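Ticket: Table top, pine - sticky marks and pale rings after cleaning
Opened by: Salamatu Mensah, Prestulthorpe site
Assigned to: Dzifa Tsikata, Dranel furniture support
Status: Open, waiting for customer
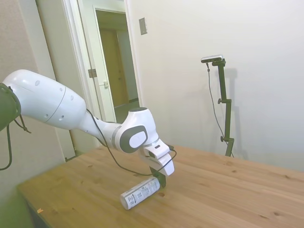 Message 1 - Salamatu Mensah

Good morning. We bought three of your pine tables in May. Two of them have no problem. The third one became sticky near the front corner, and the stickiness comes back every time we clean it. When I put my forearm on the table, the skin holds to the wood a little. Also there are pale rings near the same corner, which you can see only when the light comes from the side.

What I tried already:
- Warm water and a cotton cloth. It was better for one hour, then sticky again.
- Water with a little dish soap, then clean water, then a dry towel. Same result.
- Brinico wood spray, the normal one. The surface became more shiny but also more sticky.

I did not use sandpaper. Please tell me if the finish is damaged or if it is only dirt.

Message 2 - Dzifa Tsikata

Hello Salamatu, thank you for the clear list. Please stop using the spray for now. On this table we use a thin oil finish, and a spray with wax in it can stay on top and never dry well. Can you tell me two things: did anybody put oil on the table after delivery, and do bottles lie or stand on it for a long time?

Message 3 - Salamatu Mensah

I asked my colleagues. Yes, one time somebody put Demchenko oil on this table, only on the front half, and did not wipe it after. I did not know this when I opened the ticket, sorry. Bottles are on the table most days, but we put them away in the evening.

Message 4 - Dzifa Tsikata

Then I think we have the reason. Too much oil was left on the wood and the spray closed it in. Please try this:

1. Take everything off the table.
2. Wipe the sticky part with mineral spirits on a white cloth, along the grain. Open the window and wear gloves.
3. Change the cloth when it becomes yellow.
4. Leave the table for 12 hours with nothing on it.
5. Lay the used cloths flat outside until they are dry. Do not put them in the bin wet, they can catch fire.

The knots can feel different from the rest of the wood, this is normal.

Message 5 - Salamatu Mensah, July 16, 2025

I did steps 1 to 5. The sticky feeling is gone except close to the edge, where I will repeat it tomorrow. The rings are weaker but still there. Should I put new oil on this part, or on the whole top so the color is the same?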